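The Mestum weighing station closed to lorries in July, but the scale was still inspected twice a year, and the inspector still came up from Mapplebeck by bus.

She carried the reference masses in a padded case. There were 4 of them, each stamped 1000 g, and the certificate for each was folded under its own slot. The procedure had 12 steps. Step one was to level the plate. 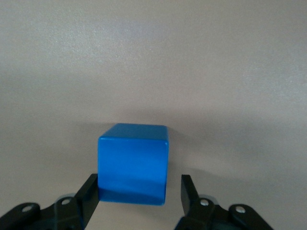

*Imetti*

The plate was level. She recorded this, and recorded the temperature, and placed the first mass at the north corner. The display read 1002.

She removed it. The display returned to zero. At the south corner the same mass gave 998, and at the centre it gave 1000. Such a pattern usually meant a worn bearing on one side, and the manual permitted a deviation of 2 either way. The scale had passed.

She repeated the corner readings with the second mass, as step six required, and got the same figures. With the third she got the same figures again. The fourth gave 1000 at every position.

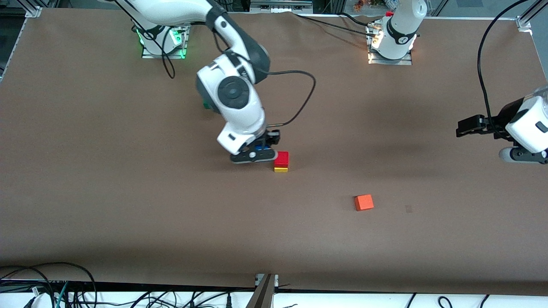

She changed the order and began with the fourth mass. It gave 1000 at the north, the south and the centre. The first went back to 1002 and 998.

The form, printed by Bokodine, had a column for the corner and a column for the reading. It had no column for the mass. She wrote the readings small, so that two would fit in each box, and drew a line between them with the edge of the certificate.

Step eleven was to switch off the display. She put the masses back in the case and found that the fourth was in the first slot. The serial numbers agreed with the certificates in every case, including that one.

The bus was due at the bottom of the hill. She signed the form, dated it 6th September, and went back to switch off the display.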